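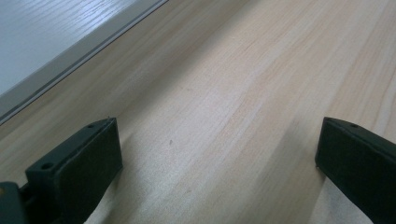 Bare Boards, Printed Grain

Mar 2, 2021

Fitesine has sold shelving from its Lultham works for years, and most of it is faced with laminate. The Eris line, introduced last October, sets unfinished softwood next to pale gray laminate in the same unit. The two materials need different care, and the maker's leaflet covers both in a single paragraph.

Laminate is the simpler case. The grain is a printed layer under a hard clear coat, sometimes embossed so that the surface catches light as timber does. A damp cloth and mild soap will clean it. The weak point is the edge, where water can reach the core and swell it. Wipe along the joint and dry it the same day.

Bare wood takes up whatever is put on it. Coffee marks it within minutes, and hand oils darken it over a season. Sand with the grain at 180 grit, vacuum the dust, and apply 3 thin coats of water-based matte varnish. Oil gives a warmer color but will widen the contrast with a cool gray panel — worth testing on the underside first.

Mask the laminate before varnishing. Varnish that dries on embossed grain is slow to remove, and a scraper will leave marks.

Movement also matters. A solid board grows and shrinks across its width with the humidity, and laminate on a stable core barely does. Kwofie, which supplies the fixings, uses slotted brackets for this reason. Tighten the screws until snug, then back off a quarter turn.

The full Eris wall unit lists at 2,898. The low version, without doors, is 2,000.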